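Gukisen Online Support
Ticket 920: Captain of Niskanen not paying out after the Limell siege
Status: Resolved
Opened by: Lenni Ahonen
Category: Quests and rewards

Original report

After we defended Limell last night, the Captain of Niskanen wouldn't give me the siege reward. I was inside the walls from the first wave until the horn sounded. The other members of my party got their siege tokens and the 240 honor. When I talk to the Captain I only get his normal line about the gate being shut at dusk. My siege rank is 7, so I should be well over the minimum.

I have already tried logging out and back in, leaving the party, and changing zones through Palex. My bags are not full.

Reply from support

Thanks for the details. Please tell us whether you were knocked out at any point during the siege, and if so, whether you got up where you fell or went back to your home point. Please also check the Siege page in your journal and tell us what it says next to Limell.
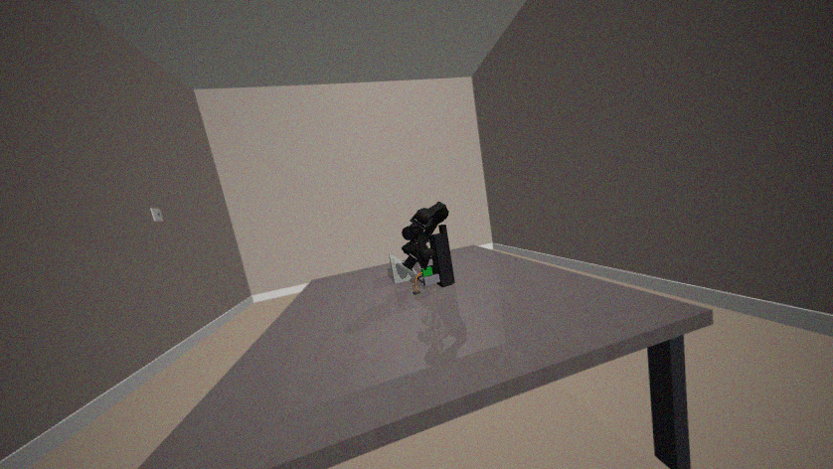
Reply from Lenni Ahonen

Yes, I was knocked out once, by the ram crew at the east gate. I went back to my home point in Palex and rode straight back. The fight was still going when I got in and I healed people until the end. The journal says "Limell: Absent."

Reply from support

That explains it. Returning to a home point outside the city clears your defender mark. Walking back in through the gate doesn't restore it. You have to speak to the Captain again while the siege is running. He stands on the steps of the granary during a siege, and a lot of players miss him because his usual post is by the well.

We checked the siege log and it shows your healing both before and after the knockout. I have set your entry to Present. Please do the following:

1. Log out fully and wait 2 minutes.
2. Log in and go to Limell on foot. Don't use the Palex crystal.
3. Speak to the Captain and choose "Report for duty."

If the Captain was taken prisoner in a later siege, he won't be at his post until he is freed. Your reward will be held until then.

Reply from Lenni Ahonen

Got the tokens and the honor. The journal still said Absent until I opened it a second time, but it's right now. You can close this.

Closed by support. The journal display delay has been added to the known issues list for the March update.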